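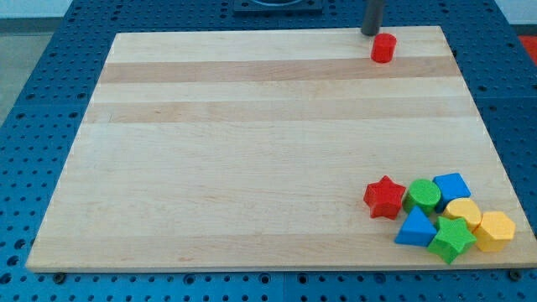
The Arm That Didn't Know It Had Stopped

Four in the afternoon, February, heat turned up too high in the Ustine lab. The arm was halfway through a sorting run, painted wooden blocks on a maple-colored board, the kind of job it had done all week without a complaint. Then it reached for a red cylinder and kept going down.

Not fast. That's what Ximeng Jiang remembers. "If it had been fast I would have hit the button sooner," she says. "It was slow, so I thought it was meant to do that."

The finger pressed on the block, the block pressed on the board, and the arm went on asking for more. The force limit should have cut in at 20 newtons. It read 80 before she got her palm on the stop.

Nobody hurt. One dented cylinder, one bent finger, a board with a mark in it. Ustine could have swapped the parts and moved on, and for most of an evening that was the plan.

A number from the past

Guoqing Cheng wrote most of the control code and he's the one who wouldn't let it go. He stayed late with the logs and a bag of pretzels. The force sensor was fine. The limit was set right. But the reading the limit was checking had not changed for 19 seconds. It was the same number over and over, left from the moment before the finger touched anything.

The sensor talks to the controller through a small board made by Trulico. When a message gets lost, the software holds the last good value and waits for the next one. Sensible for one lost message, maybe two. There was no rule for what to do if the next one never came.

So the arm believed it was touching nothing. It had a stale number and it trusted it. The 80 on Jiang's screen came from a second gauge under the board, put there for a different test and not wired to the stop at all.

"We had the right answer in the room," Cheng says. "It was going to a text file."

Why the blocks matter

It's easy to shrug at this. Stars, triangles, hexagons, bright paint. A toy problem. The blocks are used becuase they're cheap and because a star is harder to pick up than a cylinder, and a tight cluster of shapes is harder still. Slide one and its neighbor goes too.

But the code under the toy problem isn't a toy. The same motion software runs on the arm at Hou, a packing shop across town, where people reach in to clear jams. Yufang Tang runs the floor there. She got the call at home and had the line down before breakfast.

"Fifteen people on that shift," she says. "I didn't need the whole story. I needed to know if it could happen to us."

Could it? Yes. A different sensor, the same habit of holding on to the last value. Her crew pulled a cable with the arm parked over scrap foam and watched the reading freeze. No alarm. The screen stayed green.

The loose plug

The cause of the lost messages was a connector. It ran along the wrist, and each time the wrist turned past a certain point the cable got a small tug. Weeks of tugs. Weidong Tan, the lab's technician, found it by wiggling things, his words. He'd flagged that cable run back when the arm was put in, in a note that got filed under "cosmetic".

He's not smug about it. "I wrote that it looked messy. I didn't write that it was dangerous, I didn't know it was."

Gareth Hollis does safety reviews for a living and was brought in for two days. His report is short. The fix for the plug takes up one line. Most of the rest is about time: every reading needs an age, and a reading that's too old should be treated as a fault. The arm now stops if the force value is more than 15 milliseconds old. It stops a lot. Jiang says the first morning it quit so often they thought they had broken somthing new.

They've loosened nothing so far. Tan rerouted the cable and clamped it in two places, which cut the stops down to a handful a day, and Cheng is chasing those one at a time. The gauge under the board is wired to the stop now. Ceso, the small company that maintains the shared code, has the patch and is still testing it on older controllers. No release date yet.

Tang isn't waiting. At Hou the arm only runs with the gate closed, and clearing a jam means power off at the wall. Slower. She's fine with slower.

The dented cylinder is on Jiang's desk, next to her keyboard. The runs have started again with another red one.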